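Small Bonds for Small Towns

I spent most of April reading bond prospectuses at the kitchen table, and I came out of it more excited about public finance than I have been in years. I know how that sounds! But bear with me, because what Lokport did last year deserves a lot more attention than it got.

Lokport needed a new water main and a cold storage building for its growers. Cotach, the regional lender everyone goes to first, offered a loan on the usual terms, and the town council looked at it for a long time. Then they did something I had been hoping a town this size would try. They issued their own bond, tied to those two projects and nothing else, and they sold it in pieces of 200 dollars so that the people who drink the water could own part of the pipe.

I bought one. It is the least impressive line in my savings and the one I check the most often. 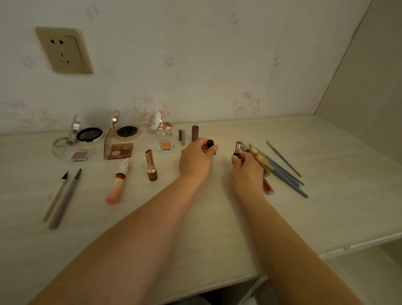
Why the small pieces matter

Most themed bonds are sold in blocks so large that only pension funds and insurers can pick them up. I have no quarrel with pension funds, and the money they bring is real money. But a pension fund in another state will never drive past the cold storage building and notice that the loading dock is still unfinished. My neighbors do, and they bring it up at the hardware store, and then they bring it up again at the council meeting with the repayment schedule in hand. That is a kind of oversight you can't buy from a rating firm.

The Lokport bond sold 82 percent of its pieces to people with an address in the county. The rest went to Isard, a mid-sized fund that has been quietly picking up local debt and seems to enjoy it. I love that mix. Isard's analysts read the fine print and asked for a clearer default clause, and every small holder got the benefit of their homework.

There is a fair argument on the other side. Filipa Veloso made it very well on the panel I attended at the library, where she pointed out that selling to thousands of tiny holders costs more than selling to three big ones. Somebody has to mail the statements, answer the phones, and explain to my uncle what a coupon is. She put the extra cost at 79 dollars per holder over the life of the bond, and on a 200 dollar piece that is a number you have to take seriously.

I do take it seriously. I also think most of it will shrink. Kollár, the software firm that handles the Lokport register, already lets holders get statements and payments electronically, and a second town could use the same setup without paying to build it again. A third town, cheaper still. The first one through the door always pays for the hinges.

What I would like to see next is a plain report, one page, every year, saying what was spent and on what. Lokport promised this and then sent out a glossy booklet with a long letter from the mayor, and I had to go to page five to find the pipe. Come on! We lent you the money - we would like to hear about the pipe.
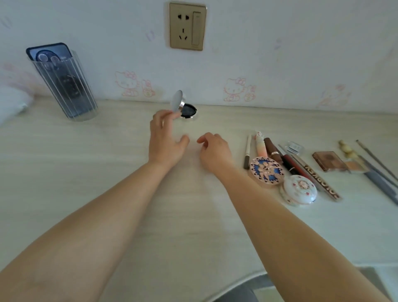 A white desk against a sticker-decorated wall.

I would also like the next issue to run longer. Five years is fine for a building that starts earning rent right away, but a water main pays its way slowly, and squeezing the repayment into so short a stretch pushes up everybody's water bill. A longer term with a slightly better rate would suit the pipe and would suit plenty of savers too, me included.

The council takes up a second issue in the fall, this time for the grain road and the bridge at the end of it. I have already set aside enough for two pieces, and I plan to be in the front row with my questions about the bridge.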